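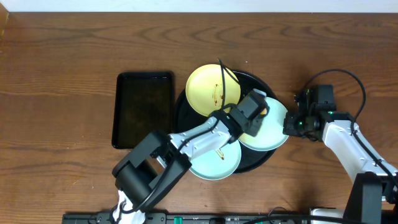 회사 소개

Wanetti는 탁상용 로봇 팔로 식기를 다루는 일과, 그 일을 할 때 지켜야 하는 규칙을 만드는 회사입니다. 로봇을 제조하지 않고 판매하지도 않습니다. 우리가 고객에게 드리는 것은 문서, 점검, 그리고 교육입니다.

직원은 6명입니다. 회사 안에서 사용하는 언어가 세 가지이고, 한국어는 그중에서 가장 늦게 배운 언어입니다. 그래서 이 페이지의 문장이 조금 딱딱할 수 있습니다. 규칙을 쓰는 사람에게는 딱딱한 문장이 편합니다. 혹시 뜻이 분명하지 않은 곳이 있으면 알려 주십시오. 우리는 그런 지적을 받으면 문장을 고치고, 고친 이유도 같이 적어 둡니다.

어떻게 시작하였는가

처음에 우리는 Bristora라는 단체 급식 회사의 퇴식 작업을 맡았습니다. 사람들이 식사를 마친 다음에 접시와 쟁반을 나누고 쌓는 작업입니다. 두 팔 로봇으로 접시를 집는 프로그램은 생각보다 빨리 준비되었습니다. 오래 걸린 것은 다른 부분이었습니다. 소스가 묻은 접시를 깨끗한 접시와 같은 방법으로 잡아도 되는가? 접시가 쟁반 밖으로 나와 있으면 먼저 밀어서 넣는가, 그대로 잡는가? 두 팔이 같은 접시 위에 있을 때 어느 팔이 기다리는가? 작업자마다 대답이 달랐고, 같은 작업자도 오전과 오후에 대답이 달랐습니다.

우리는 대답을 종이에 적기 시작하였습니다. 첫 번째 종이는 냉장고 옆에 붙어 있었고 여덟 줄이었습니다. 그 종이가 지금의 Trondesance입니다.

Trondesance 작업 기준서

Trondesance는 우리가 쓰고 관리하는 작업 기준서의 이름입니다. 현재 판에는 504개 항목이 있습니다. 많다고 느끼시는 분이 계십니다. 우리도 그렇게 느낍니다. 하지만 한 사람이 하루에 읽어야 하는 항목은 자기 작업대에 해당하는 한 장뿐이고, 나머지는 문제가 생겼을 때 찾아보는 용도입니다.

기준서는 국가의 법이나 국제 안전 표준을 대신하지 않습니다. 법과 표준은 기계가 안전한지를 정합니다. 우리의 기준서는 그 다음에 시작합니다. 안전 확인이 끝난 기계를 매일 같은 방법으로 켜고, 사용하고, 끄고, 기록하기 위한 약속입니다. 법과 기준서의 내용이 다르게 보이면 언제나 법을 따르고, 우리에게 연락해 주십시오.

자주 사용하는 항목을 몇 개 소개합니다. 번호는 생략하였습니다.

작업대에 대하여
작업 구역에는 오늘의 작업에 필요한 물건만 놓습니다. 컵, 휴대전화, 펜은 작업대 밖의 선반에 둡니다. 작업대 표면의 무늬나 색을 바꾸었을 때는 기록부에 적고 카메라 확인을 다시 합니다. 나뭇결이 진한 표면에서는 어두운 색의 쟁반 가장자리가 잘 구분되는지 아침마다 한 번 봅니다.

식기에 대하여
식기의 상태는 "깨끗함", "묻음", "남음"의 세 단어로만 씁니다. "조금 더러움"이라고 쓰지 않습니다. 얼룩이 작아도 눈에 보이면 "묻음"입니다. 겹쳐 놓인 접시는 위에 있는 것부터 듭니다. 어느 것이 위인지 화면에서 판단하기 어려우면 팔을 멈추고 직접 가서 봅니다. 금이 간 식기는 연습용으로도 쓰지 않습니다.

두 팔에 대하여
한 접시 위에는 한 팔만 내려갑니다. 두 팔이 함께 들어야 하는 큰 쟁반은 예외이고, 이때는 시작하기 전에 작업자가 소리를 내어 "같이"라고 말합니다. 기다리는 팔은 접시의 가장자리 밖에서 기다립니다. 팔이 서로 스치면, 손상이 없어도 그것은 사건으로 기록합니다.

케이블에 대하여
손목으로 가는 케이블에는 여유가 있어야 하지만, 그 여유가 식기에 걸리면 안 됩니다. 점검하는 사람은 팔을 가장 먼 자세와 가장 가까운 자세로 천천히 움직이고, 두 자세에서 모두 케이블의 높이를 봅니다. 테이프로 임시로 고정한 케이블은 그날 안에 정식으로 고정합니다. 받침 레일 주변의 배선은 주마다 한 번 정리하고 커넥터를 손으로 확인합니다. 이 확인은 전원을 끈 후에 합니다.

표시등에 대하여
표시등의 색만 보고 팔에 손을 대지 않습니다. 초록색은 기종에 따라 뜻이 다르고, 같은 기종에서도 설정에 따라 다릅니다. 손을 넣기 전에는 정지 단추를 누르고, 정지된 것을 눈으로 보고, 그 다음에 손을 넣습니다. 우리 교육에서 가장 여러 번 반복하는 문장이 이것입니다. 수강생께서 지루하다고 말씀하시면 한 번 더 반복합니다.

기록에 대하여
기록은 작업이 끝난 바로 그 자리에서 씁니다. 실패한 작업을 지우지 않습니다. 실패에는 이유를 한 줄로 붙이고, 이유를 모르면 "모름"이라고 씁니다. "모름"은 좋은 기록입니다. 추측으로 쓴 이유가 나중에 더 많은 시간을 가져갑니다.

항목을 만드는 방법

새로운 항목은 누구나 제안할 수 있습니다. 직원, 고객, 고객의 현장 작업자 모두 같은 양식을 사용합니다. 양식에는 무엇을 보았는가, 어떤 일이 생길 수 있었는가, 어떤 문장을 원하는가의 칸이 있습니다. 마지막 칸은 비워도 됩니다.

제안된 항목은 먼저 우리 작업실에서 시험합니다. 시험하는 사람은 제안한 사람과 달라야 합니다. 문장만 읽고 그대로 행동하였을 때 원하는 결과가 나오는지를 봅니다. 여기에서 떨어지는 문장이 매우 많습니다. "적당한 높이", "충분히 천천히" 같은 말이 들어 있으면 시험하는 사람은 자기 마음대로 해석해도 되는 것으로 정하였습니다. 그렇게 하면 문장의 약한 곳이 금방 나옵니다.

통과한 문장은 2주 동안 연필로 표시하고 사용합니다. 정말로 연필입니다. 기간이 지나고 반대가 없으면 인쇄본에 넣습니다. 삭제하는 항목도 같은 길을 반대로 갑니다. 지난 8월에는 새로 넣은 항목보다 삭제한 항목이 많았고, 우리는 이 달을 좋은 달로 기억하고 있습니다.

작업실

우리 작업실은 크지 않습니다. 작업대마다 담당자가 있고, 담당자의 허락 없이 다른 작업대의 물건을 옮기지 않습니다. 접시 한 개라도 그렇습니다. 손님이 오시면 바닥의 노란 선 밖에서 보실 수 있고, 원하시면 설명을 들은 다음에 안으로 들어오실 수 있습니다. 긴 머리는 묶어 주시고, 목걸이와 늘어지는 소매는 피해 주십시오.

지금까지 작업실에서 기록한 식기 작업은 2,000시간입니다. 이 기록은 Uzor라는 우리의 기록 프로그램에 들어 있습니다. Uzor는 예쁜 프로그램이 아닙니다. 화면이 회색이고 글자가 작습니다. 그러나 어느 날 어느 항목의 어느 판을 적용하였는지 바로 찾을 수 있습니다. 규칙이 바뀌면 바뀌기 전의 기록과 바뀐 후의 기록을 섞지 않아야 하는데, Uzor는 처음부터 그 일을 위하여 만들었습니다. 고객께는 읽기 권한을 드립니다.

우리가 하는 일

현장 점검. 고객의 작업대를 방문하여 하루의 시작부터 끝까지 봅니다. 점검하는 동안 작업자에게 질문은 하지만 고쳐 드리지는 않습니다. 결과는 문서로 드리고, 급한 위험이 있으면 그 자리에서 말씀드립니다.

기준서 맞춤 작업. Trondesance에서 고객에게 필요한 항목을 골라 작업대용 한 장으로 만듭니다. 한국어판과 영어판을 함께 만들며, 두 판의 뜻이 다르면 고객께서 정하신 판이 우선합니다.

작업자 교육. 오전에는 읽고 오후에는 해 봅니다. 교육 마지막에 수강생은 우리가 일부러 잘못 준비한 작업대를 점검합니다. 잘못의 개수는 미리 알려 드리지 않습니다. 우리가 준비하지 않은 잘못을 찾아 주신 분도 계셨고, 그 잘못은 다음 날 고쳤습니다.

기록 검토. 이미 가지고 계신 작업 기록을 읽고, 같은 말이 같은 뜻으로 쓰였는지 확인합니다.

우리가 하지 않는 일

로봇의 안전 인증은 하지 않습니다. 이 일은 자격이 있는 기관에서 하셔야 합니다. 특정한 제조사의 제품을 추천하지 않으며, 제조사에서 소개비를 받지 않습니다. 사람 수를 줄이는 계획을 대신 세워 드리지 않습니다. 이런 문의를 가끔 받는데 우리가 잘 아는 분야가 아닙니다. 그리고 현장을 보지 않고 "문제없음"이라는 문서를 드리지 않습니다. 사진만으로 점검해 달라는 부탁은 정중하게 거절하고 있습니다.

틀렸을 때

우리의 기준서도 틀린 적이 있습니다. 초기 판에는 그릇을 옮긴 뒤 그리퍼를 즉시 닦으라는 항목이 있었습니다. 즉시라는 말 때문에 팔이 완전히 멈추기 전에 행주를 가져가는 작업자가 생겼습니다. 다친 사람은 없었으나 우리는 이 항목을 당일 정지하고, 사용 중인 모든 고객께 전화로 알렸습니다. 지금의 문장은 "정지 단추를 누르고, 정지를 눈으로 확인하고, 닦는다"입니다. 정정된 항목의 목록은 요청하시는 분 누구에게나 보내 드리며, 고객이 아니어도 됩니다.

함께 일하기

현재 작업대 담당자를 찾고 있습니다. 로봇 경험은 있으면 좋고 없어도 지원하실 수 있습니다. 주방이나 급식실에서 일해 보신 분의 지원을 특히 반갑게 기다립니다. 지원서에는 지금까지 해 보신 일 중에서 순서가 중요한 일 한 가지를 골라, 처음 하는 사람이 따라 할 수 있게 적어 주십시오. 라면을 끓이는 순서를 보내신 분도 면접을 보았습니다. 맞춤법은 평가하지 않습니다.

방문과 문의

방문은 예약하신 분만 가능합니다. 예약하실 때 인원과 보고 싶으신 작업을 적어 주시면 그에 맞는 식기와 쟁반을 준비하겠습니다. 기준서의 견본은 문의 양식에서 신청하실 수 있습니다. 답장은 영업일 기준으로 이틀 안에 드립니다. 전화 통화보다 글로 문의해 주시면 우리가 더 정확하게 대답할 수 있습니다.

마지막 수정: 2020년 9월 11일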